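Speckled Tops: What I Learned Buying One Table
Speaker notes, April meetup, evening slot

Opening

Hi everybody, find a seat, there's room up front. (Wait for the door to close.)

I'm going to talk about tables tonight. More exactly I'm going to talk about the tops of tables, and even more exactly the white ones with little flecks all over them, because I've spent way too much of my year on that and I have opinions now! Some of you have been at Varma when I was going around with the sample box, so you've heard part of it. Sorry. There's new stuff in the middle.

Quick show of hands: who has a speckled surface at home? Kitchen, bathroom, anything. Okay. And who picked it themselves? (Usually a lot fewer hands. Ask one person what colors are in theirs. They mostly don't know, and that's a good way into the next bit.)

What's in the speckle

So, terrazzo. The old kind is chips of stone set in a binder and ground flat. These days you see the pattern on everything, from phone cases to shower curtains, and a lot of tops just borrow the look. I'm fine with that. I call the whole family "speckled" so I don't have to have the argument.

When I started I thought white with specks was one thing. Then I ordered samples from Tisteo and Drarkine and got a box with 50 little squares in it, and wow, no. (Pass the squares around now, start them on the left side. Get them back this time.)

Look at the fleck colors, and take your time, hold them up. Gray only is the cold one, it looks like a bus station to me. Gray plus tan warms up a lot. Add brown and you've got something that forgives coffee. And then some of them have a pale blue in there, and you don't notice the blue from standing height, you just think the white looks cleaner. I went back and forth on the blue for weeks. I'm a blue person now.

Size matters too. Big chips look great in a showroom and terrible under a pile of paper, at least to my eye, because your brain keeps trying to pick them up. Small flecks settle down into a kind of texture. (Tell the story about reaching for the "crumb" at the Julateck showroom. Keep it short, it ran long last time.)

The downside of small flecks: you lose things. Screws, beads, a contact lens, a grain of rice. If you do fiddly work on a speckled top, put a plain mat down. I resisted this for ages and then spent a whole lunch hour looking for a washer that was right in front of me the entire time.

Glossy or matte

Big one. People feel strongly. (Let them.)

Matte is easier on the eyes and it hides fingerprints, but mine at home holds on to pencil marks like it's keeping a diary. Glossy wipes down in one pass, and I love that. What you pay for it is glare. Every light over your head ends up in the table too, and if your lights are in a row then you get a row of bright patches to work around. I didn't think about it once while I was shopping! I looked at the sample flat on my desk, by a window, in the morning. Please take your sample into the actual room, put it at the actual height and switch on the actual lights.

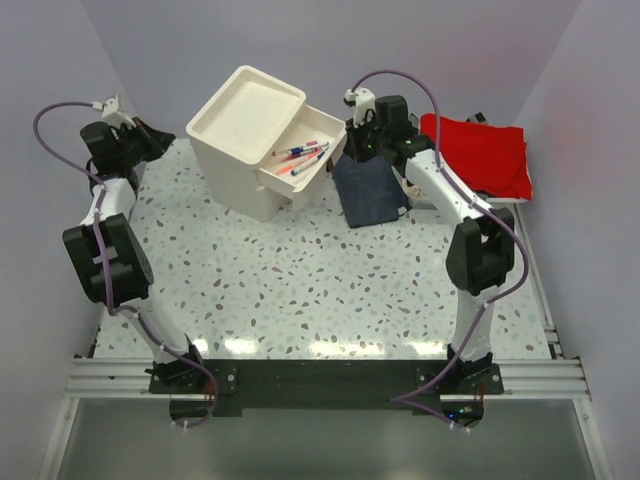 Which brings me to where stuff goes. I'm a back-of-the-table person. Pouches, cases, the bag with the tape in it, all of it lives along the far side so the middle stays mine. Dark fabric on a white speckled top is so easy to spot, too. I had a cream-colored pencil case for a while and it just melted into the surface, so it went to my niece and I got a black one.

Fabric's also kind to gloss. Anything with a hard base gets dragged sooner or later, and you'll see it when the light comes in low. Soft bags you can shove around all day.

Money, because somebody always asks

The one I ended up with, delivered and with the edges finished, came to 2,086 dollars. The cheaper quote left off the edges, so check for that. I also paid 176 for a second delivery, because I'd measured the top and never measured the stairwell. (They'll laugh. Let them, move on.)

If you only want the look, get an offcut. Shops have them leaning in the back and they'd love the space. I've got 2 of them at home now, one as a shelf and one under the kettle.

Cleaning, fast

Warm water, a drop of dish soap, soft cloth, dry it after. On gloss the drying is the part that counts, you'll get streaks otherwise. Skip the gritty powders. I keep a cloth hanging on the end of the table so I don't have to go looking.

Questions

(Leave ten minutes. If it's quiet, ask who has my missing sample squares. If someone asks about sealing, say I don't know enough and point them to the Drarkine care sheet on the back table.)

Thanks for coming out, and please stack your chairs by the wall.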